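09/12/2024
Kitchen cell, new wrist cable and everything that came after it

Got in early and had the lab to myself, so I had the covers off the wrist before anyone could ask me to look at something else. The new cable set from Nallance was sitting on my chair with a sticky note from Lorena saying "PLEASE." She has been putting up with dropped camera images since last week and I think if I'd left it another day she would have done the swap herself with a butter knife.

I love this job when it's like this. One arm, one counter, one fault, a whole day.

The fault, for when I read this in August and have forgotten all of it: the wrist camera would vanish for a second or two, then come back, and only when joint six was turned most of the way over. Nareo logged it as a "device timeout," so for two days we went after the software. Renato rebuilt the driver. Renato rebuilt the driver again! Then on Friday I parked the arm over the counter, held the cable between two fingers near the clamp, and wiggled it, and the picture went away. Back, away, back, away. I called Renato over and did it for him about a dozen times like a kid with a light switch.

Morning: taking it apart

Power off at the cabinet, lock on, wait for the drives to go quiet. Gripper off first (four screws, the long ones go at the back, I have now written that down in three different places), then the camera mount, then the cable clamp. The clamp was the whole story. Somebody had tightened it right down onto the jacket, and that somebody was me, in August, when I was proud of how tidy I'd made it. The cable could not slide, so every turn of the wrist went into the same short bit right behind the clamp. When I slit the jacket open the shield was chewed through and one of the pairs was hanging on by a hair or two of copper.

Kept the bad piece. It's taped on the page opposite.

So the new rule for this cell is loose and ugly. The cables leave the head on the left, make a proper fat loop, and run down along the arm with hook-and-loop ties that you can slip a pencil under. No zip ties anywhere past the elbow. Yamila walked by while I was doing it and said it looked like the back of her TV. It does! But I ran joint six from one end to the other by hand and the loop just opened and closed, no pull at either end, and I could have watched that for an hour.

One thing to look out for is the loop hanging low when the arm reaches in close to its own base. It can touch the counter there. I moved the second tie up the arm a little and that took most of the sag out. If it starts catching on the edge of the cutting board, move the tie again before trying anything clever.

Gripper while it was on the bench

No point having it off and not cleaning it. The jaws had crumbs in the slide. Real crumbs, from the week Aslı had it picking up crackers. I got them out with the soft brush and then a vacuum with the little nozzle, never the air gun, because the air gun sends them deeper in (learned that on the old one). Wiped down the rail, one drop of the Nallance oil on each side, opened and closed it by hand until it felt even all the way along.

The finger pads were shinier on one side than the other. I swapped them for the spare pair and put the old ones in the envelope marked "worn, not dead." Closed the fingers on a strip of printer paper and tugged: it held at the tips and held at the root, so they're meeting square. This is my favorite test in the entire lab. It costs nothing and it has never lied to me.

Torque on the four screws per the card in the drawer. I marked the heads with the paint pen so I can see at a glance if one backs out.

Power on and the first nice surprise

Lock off, drives on, brakes clicked one after another up the arm, and the light on the head came up blue on the first try. I may have said "hello you" out loud. Sebastián was in the doorway by then with his coffee and he has agreed not to bring it up.

Camera image was there right away. I turned the wrist to the bad spot. Still there. Turned it past the bad spot, jogged it, shook the loop, tapped the connector — still there! I called Lorena's desk and held the phone next to the monitor fan as if that would prove something to her.

Then the dull part, which I like as well. With the camera mount off and back on, the old hand-eye calibration is no good. It only takes a hair of tilt up at the mount and by the time you get down to the counter the fingers are landing off to the side. So it was the checkerboard, flat on the cutting board, and the arm stepping through its poses while I sat on my hands. First run came out poor. I had left the overhead light on, and it was throwing a bright patch right across the squares. Light off, second run, much better, better than the number I had from August in fact. I wrote the new one inside the cabinet door in pencil, under the old ones.

Full calibration takes 30 minutes if you don't do it twice.

Lunch, and the argument about the counter

Aslı wants the counter cleared to the bare surface between sessions so each run starts the same. Yamila wants it left messy on purpose, so it's closer to what a kitchen is like. They're both right and I have eaten a lot of sandwiches in the middle of it. What we agreed on today, and I'm putting it here so it's in writing somewhere:

The big things stay where they are. Toaster oven, toaster, the row of jars and things along the back, the pot. They get wiped around, and they don't get moved. I have keep-out boxes drawn for all of them in Nareo and every time someone nudges the toaster oven to get at the outlet I have to draw that one again.

The small things, the tea and chips and bottles and so on, can go anywhere on the right-hand side in or on the wooden tray. Yamila gets to choose. The tray can sit at whatever angle she likes as long as it stays out of the arm's folded position.

The board stays in the middle. Whatever the arm is meant to pick up starts on the board.

The towel stays on top of the toaster oven only as long as the toaster oven stays unplugged at the wall. I put that one in and I'm not moving on it. I'd be happier if it hung somewhere else, but Yamila says the towel gives the cameras trouble in a useful way, and she won that round.

Sebastián asked if the thing at the lower left could go, the round black one, and we all looked at each other. It stays too. It has a keep-out box.

Afternoon: letting it run

This was the good bit. Speed limited to a crawl for the first few moves with my palm on the stop, then up to half, then to the normal working speed once I'd stopped holding my breath. I had the overhead view up on the big monitor the whole time, and it's the best seat in the house for cable watching, you look straight down and can see exactly where the loop goes as the head comes over the board. It swings out to the left and hangs over that side of the board and then tucks in again. I must have said "look at that" to Renato more often than he needed.

The move I was worried about is the low one, where it comes in from the front edge of the counter toward the near right corner of the board with the fingers out ahead of it. That's where the old cable used to drop the image. I ran it 27 times in a row, with the wrist rolled one way and then the other, and didn't lose the camera once. Then we left it cycling by itself with Renato's watchdog counting timeouts, while I swept up my bits of cable jacket and pretended to be calm.

By the time we stopped for the day it had done 600 wrist rolls and the timeout count was zero. Zero! On Friday it couldn't get through a coffee break.
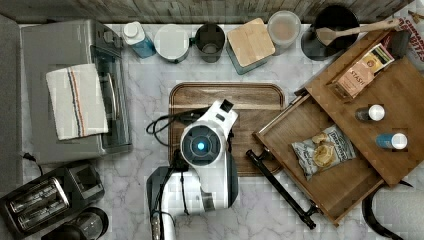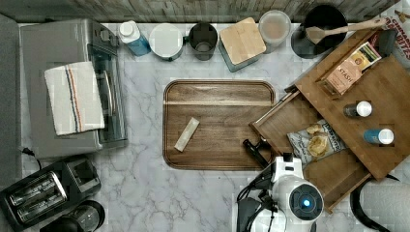 The blue light on the head was lit in both of these, and the cables are on the left where I want them.

Still to do

Run it up to 1,000 rolls tomorrow before I hand it back to Lorena. She would take it tonight if I let her.

Take the wrist cover off again after that, just to look. I want to see if the jacket is picking up any shine where it goes past the joint. If it is, the loop needs to be bigger still.

Order a second cable set from Nallance, and this time put the spare in the cabinet and not in "a safe place," which I still haven't found.

Check the torque marks on the gripper screws. Check them again at the end of the week.

Change the drawing. The one in the Bellatard folder still shows the tight clamp, my beautiful tight clamp, and if somebody builds the second cell from it we'll have the same fault twice. Renato says he'll redo the page if I send him a sketch. Sketch is half done, on the back of the Nallance packing slip.

Ask Sebastián about moving the outlet, or adding one on the other side, so people stop reaching behind the toaster oven. He said to bring it up when the Sepúlveda invoice has been paid, so maybe next week.

Find out who keeps taking the paint pen.

Left at a decent hour for once. Arm folded, stop pressed, cabinet locked, light off. Went back to check that I'd locked the cabinet, and I had.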